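Keeping a Glossy White Table Nice When You Cook at It

My kitchen has 11 inches of usable counter next to the stove (I measured it once in a bad mood), so a lot of my cooking prep happens at the big white table. Beans get sorted there, pots get filled there, and if I'm tired they get served from there too. I love that table. It is shiny and bright and it shows every single thing you do to it, so I've picked up some habits, and a few of you asked me to write them down after the April post about drawer liners.

First, put a mat down before the pot comes out of the cupboard. I used to carry the pot over, stand there with both arms full and look for somewhere to land it. Now the mat goes down first and stays put until the dishes are done. Mine is a round one from Suvora and it rinses clean under the tap. If yours has a textured back, flip it over once a week and wipe it, or the crumbs that collect there will scratch the shine right off.

Lift, don't slide! A deep pot has a base edge that picks up salt and grit, and one shove across a glossy top leaves a gray arc you'll see every morning at breakfast. I got mine in the first month and I still put the fruit bowl over it.

Pick a dark pot for pale beans. I know that sounds fussy, but when you're looking for little stones or a shriveled bean that needs to go, you'll spot it so much faster against a dark inside. Tip in a handful, give the pot a shake, look, pull out the bad ones, then tip in the next handful. With a big bag I do this in small rounds because once they're piled up you can't see a thing. For soaking I cover them by 2 inches of water and let them sit overnight with the lid on.

Wipe the pot's rim before the lid goes back on. A starchy drip dries like glue, and then the lid sticks and you yank it and there's bean water on the table. Ask me how I know.

For the table itself I use a soft cloth wrung out in warm water with one drop of dish soap, then a dry cloth straight after. The second cloth is what gets rid of the streaks — I skipped it for ages and blamed the soap. Crouch down and look along the surface toward a lamp and you'll catch every smear you missed. No scrubby sponges, no powder. I did try the Brakley polishing spray and it was fine, but it made the top so slick that my placemats wandered.

Keep the chairs in mind too. Light upholstery and bean water are not friends, so I push mine all the way back before I start pouring anything. If there are seams in the backrest, run the little brush attachment down them when you vacuum. You would not believe what lives in there.

And papers! Move the mail. A damp sheet of printed paper left on a white top can leave its ink behind, and that took me 35 minutes and a lot of muttering to get out.

The white table and the dark pot:

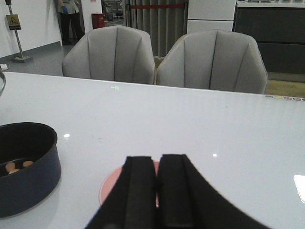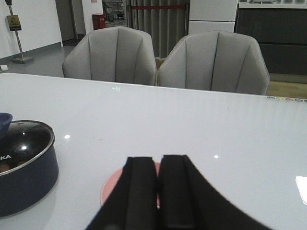
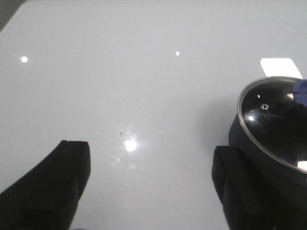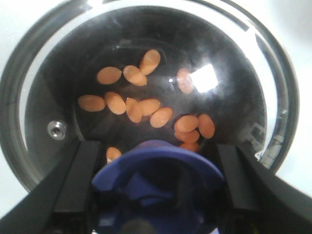
Can I put a hot pot straight on a glossy white table if it's only for a minute?

I wouldn't, even for a minute. Shiny finishes can cloud or yellow from heat, and that kind of mark usually won't wipe off. Use a thick trivet made for hot pans, and check what your mat is rated for before you trust it with something right off the burner. A thin one might only be good for drips and scratches.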